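How to Record a Drum Cover at Home

You don't need a studio to make a drum cover people will watch to the end. You need a kit that's in tune, a clean copy of the song, and an hour or two when the neighbors are out.

Pick the song and learn the form

Choose something you can already play at about 90 percent. Write the form on one sheet of paper: intro, verse, chorus, bridge, with the number of bars for each. My first cover was "Brerard" by Mindgate, which has a 16 bar bridge I kept cutting short until I wrote it down.

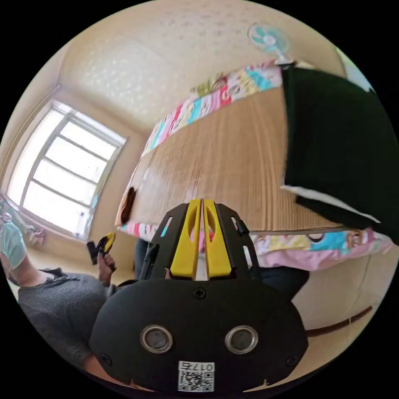
Set your tempo map before you record anything. Drop the song into your recording software, line up the first downbeat, and check that the click still agrees with the track at the last chorus. Older recordings drift. If yours does, turn the click off and play to the song itself.

Place the microphones

Two overheads and a kick mic are plenty. Measure from the center of the snare to each overhead and make the distances match. Record at 24 bit and leave headroom, with the loudest hits well under the top of the meter.

If the kick rings too long, put something soft inside the shell, touching the batter head. You don't have to buy a muffler. A piece of black cloth like the one being lifted here, bunched up the same way, will do for a start. Add more only if you still hear a boom around 70 Hz. Efraín Mamani, who taught me to tune, used a single bath towel.

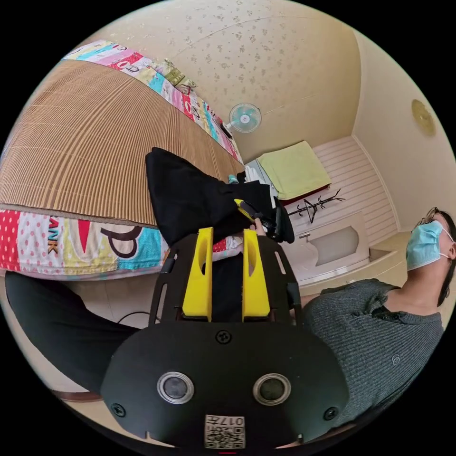 Record three full takes before you listen to any of them. Stopping after each one wears you out and the playing gets stiff. Between takes, move anything that rattles. Loose fabric is worth using up here too: a dark cloth draped in folds, like the black one across the middle of the picture, can go over a floor tom you aren't playing so it doesn't hum along with the snare.

Mix and line up the video

Clap once in front of the camera before each take. Match that clap in the audio and the video, then mute the camera sound. Cut a little from the overheads around 300 Hz if the kit sounds boxy, and keep the original song slightly lower than the drums.

Ese Yusuf's cover of "Obi" by Adlow is a good one to compare your balance against.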